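Trarnton Community Help
Recreation and Shared Equipment

Replacing open dice with enclosed shakers in a common game room

Posted by Styliani Petridis
Status: Open to further replies

I am responsible for the game room at the Cliden residence, a building of 72 apartments with one common room on the ground floor. The room is open to residents and their guests every day until 9:30 in the evening. Board games and dice games are kept in a low cabinet beside the door, and residents sign for whatever they take to the tables.

Our difficulty concerns the dice. At the start of the year the cabinet held a full set for each game. By November several games could not be played as supplied, as dice had gone under the radiators, into the seat cushions and, in one confirmed case, into the works of the upright piano. Replacement dice have been purchased twice. We have also received a written complaint from the apartment directly below regarding the noise of dice thrown on a bare tabletop, particularly on Sunday evenings.

It has been proposed that we obtain shakers in which the dice remain under a clear dome and are not handled at all. Before a purchase is approved, I would be grateful for guidance on the following matters.

Are enclosed shakers suitable for games in which a player keeps certain dice and rolls the remainder? Is the sound appreciably lower than that of dice thrown by hand? How should the domes be cleaned, given that many hands will touch them? Finally, should the ordinary dice cups be retained, or will two kinds of equipment only cause confusion at the tables?

Several of our regular players have limited grip strength. Any remarks on size and weight would therefore be welcome.

3 replies

Pak-hei Tse
Member, 764 posts

The arrangement you describe is workable, and we have used it at the Ronach activity center for two winters. I shall take your points in the order given.

Games with kept dice. A sealed dome is not suitable for these. The player must be able to remove dice between rolls, and opening a dome several times in each turn is slow and tends to loosen the fit. We reserve the domed shakers for games in which every die is rolled every time. For anything else we issue an open cup and a felt-lined tray. The tray should have a rim at least as high as two stacked dice.

Noise. The dome itself is not silent. Hard dice against hard plastic produce a sharp rattle, and in a small room some players find it more tiresome than a throw on the table. What the dome does prevent is the impact on the tabletop, and I suspect that this is what your neighbor below is hearing. A cork mat under the shaker is inexpensive and will help further, as players have a habit of setting the base down firmly at the end of a shake.

Cleaning. Use a soft cloth, lukewarm water and a small amount of dish soap. Please do not use window cleaner or any product containing ammonia or solvent. We clouded an entire shelf of domes in this manner during our first season and had to replace them. Paper towels should also be avoided, as they leave fine scratches which make the pips difficult to read under ceiling lights. Dry the dome fully before the dice go back in — a die resting in a drop of water will stick to the floor of the base and affect the roll.

Cups. Retain them. Confusion may be avoided by keeping the cups and the domed shakers on separate shelves, with a printed card on each stating which games they serve. Our cards carry the name of the game and the number of dice required, and players return the items more reliably than they did before.

With regard to grip, I would recommend that you allow residents to handle one or two models before you commit to a quantity. A thick base is easier to hold than a narrow one, and it permits a player to use both hands. Weight has been less of a concern among our members than the diameter.

Sârbu Residents' Desk
Member, 2 posts

We just bought bigger dice and told people to be careful. It is better now. The piano problem we did not have.

Ronach Lending Cabinet
Contributing organization, 1866 posts

We concur with the greater part of the first reply and wish to add some remarks on storage and on the checking of returned items, which in our experience determine whether a set survives the year.

Domed shakers should be stored upright on their bases. When they are laid on their sides, the dice rest against the clear plastic and mark it each time the cabinet is moved. Cups may be stored mouth down, or nested where the shape allows, provided that they are not forced together.

Each shaker should be checked on return. The attendant looks through the dome, compares the number of dice with the card, and signs the sheet. The task takes a few seconds and does not require the shaker to be opened. If the number is short, the borrower is informed at once and the table is searched before anyone leaves it.

Matching colors are of practical value. Where the cup and the base of the shaker are the same color, residents recognize them as belonging to one set and tend to bring both back together. White dice show clearly against a strong color such as blue. Dark dice do not, and should be avoided for players with reduced eyesight.

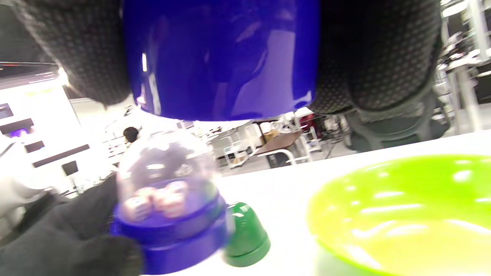 Category: Dice, Cups and Shakers

The blue cup and the shaker with the blue base illustrate the point on color. The four white dice stand out against the floor of the base, although glare on a dome can make the pips faint. A table near a window or directly beneath a lamp is therefore a poor choice, and we ask players to tilt the shaker slightly or to move their chairs if a roll is disputed.

Small loose parts such as caps and lids should be given a place of their own. We use a shallow tray on the upper shelf, and attendants empty it at closing time and return each part to its set.

With regard to the purchase itself, we would advise the Cliden residence to begin with a modest number of shakers and to review the matter after one season. Spare dice of the same size should be ordered at the same time — sizes vary between suppliers, and a mixed set is a frequent source of argument.

Styliani Petridis
Original poster

I thank all three contributors. The cork mats have been ordered, and two models of shaker will be placed in the room for residents to try. The cups will be retained on the lower shelf. I should be glad to hear from any member who has found a satisfactory method of retrieving a die from an upright piano without engaging a technician.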